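Confectionery Packaging, Unit 2: Reading a wrapper

Notes by Sreekumar Hegde

The printed film sells the bar. The inner layer keeps out damp and air. Bring one clean wrapper to the February class.

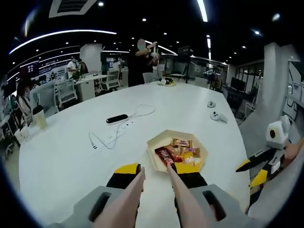
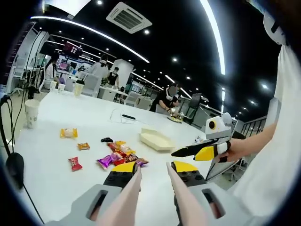

Net weight must be easy to find. On a 40 g bar, check the back panel first, then the seam. Write down the storage advice as printed.

Print this page | E-mail this page

Related notes
Unit 1: Paper and foil
Unit 3: Boxes and trays

Contact: Lodari College, Room 138 | Back to top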